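Right, cable rules for robot work. We finally wrote ours down at Hekbridge and I'm far too excited about it, so here goes!

**1/** Start with the speed limit. Anything thin and loopy gets handled at 200 mm a second or slower, even if the arm is happy to go faster. Ximena Painemal argued for this back in March and I grumbled. She was right.

**2/** Never pull on a knot. If the force reading climbs, the gripper opens and backs off the way it came. You get 3 goes, then a person takes over.

**3/** Grab the cable, not the plug! Plug ends snag on every loop they pass, and a yanked connector is a dead connector.

**4/** Tags stay on. We had over two pages on labelling in the first draft (sorry, everyone at Gretari who read it) and now it's one line: if it had a tag going in, it has a tag coming out.

**5/** Check the finger pads before each shift. Frayed bits get written in the log, even tiny ones. I love the log. Bronisława Kalinowski set it up so it takes seconds to fill in.

**6/** Still arguing about shiny surfaces, mind you. Glare upsets the wrist camera, and I'd like a rule on where the lamps go. If you've got one that works, please send it over, I'll read every word! 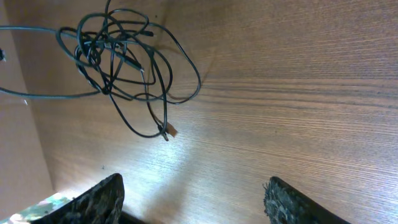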